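Visit report: Stoltis open day, upper workroom

The Stoltis building opened its doors on Mar 12, 2022, and I went mainly for the upper workroom, where the small-object sorting and table-setting sessions are held. The ground floor was given over to a Foton lighting display and a coffee counter. I spent little time on either. The handout, two sides of A4, listed the rooms in an order that did not match the stairs.

Kourosh Azimi runs the upper floor and took our group up. His interest is in how people lay out a table when they are given a mixed lot of household and desk items and no plan to follow. He keeps a card index of object types with 2295 entries, sorted by shape first and by use second. Under that system a drinks can and a glue stick are filed close together, and a banana has a drawer section to itself along with other curved items. Azimi admitted that the curved section is thin.

The room is lit from one side by a large window with dark frames. Mesh shades can be let down over it, and they were partly lowered. Beyond the glass there is a row of light-coloured stones, some shrubbery and a metal railing. Side light of this kind is good for reading labels and poor for shiny surfaces, and anyone planning a similar room should allow for shades from the start.

The working surfaces are light wooden tables set next to one another. Heights were close enough that I could slide my handout from one to the next without it catching. The middle table takes the arranging work. The one to its right holds things waiting their turn, along with a monitor on a red and gray stand.

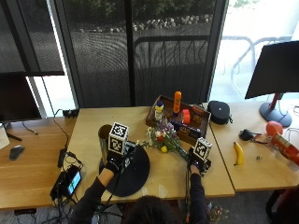

How is an item chosen for the round mat?
The person at the table picks it, and the only rule is that it must stand without support.

The mat is black and takes one piece at a time. A tall metallic container, silver to gold depending on the angle, makes a fair test of it, as a narrow upright form shows any slope in the table at once. Azimi puts a spirit level across the top before each session and packs the table legs with card where needed.

Next to the mat is the tray, dark brown and wooden, and for me the most useful thing in the room. It keeps the small goods together: an orange glue stick stood on end, a little bottle with a blue cap, a dark blue box. Small items left on a bare table get knocked by sleeves and end up on the floor. A tray with a raised edge stops most of that and can be lifted away in one go at the end. Azimi bought his from Karimi, a housewares shop two streets away, and has had it refinished once.

The artificial flowers are the awkward item. The bunch is small, in white, pink, purple, yellow and red, with green stems, and it does not stand. It also sheds. There were loose pieces of it on the floor by the chair. Azimi has asked Zeveck, who supply the flowers, for a bunch with bound stems and expects it in July.

Cables were the weak point of the layout. They run in a tangle across the middle table and over its edge, with a power adapter and a small power strip also taking up space near the back. A channel fixed under the table would free a good part of the surface. I raised this and was told that it is on the list, after new shades.

Each tour was meant to last half an hour. Ours overran by around 4 minutes, mostly owing to questions about the card index. Two visitors asked whether it could be copied. It can be consulted on request, but it does not leave the building.

Access to the upper floor is by stairs only. Coats are left on the hooks at the bottom, and bags may be taken up.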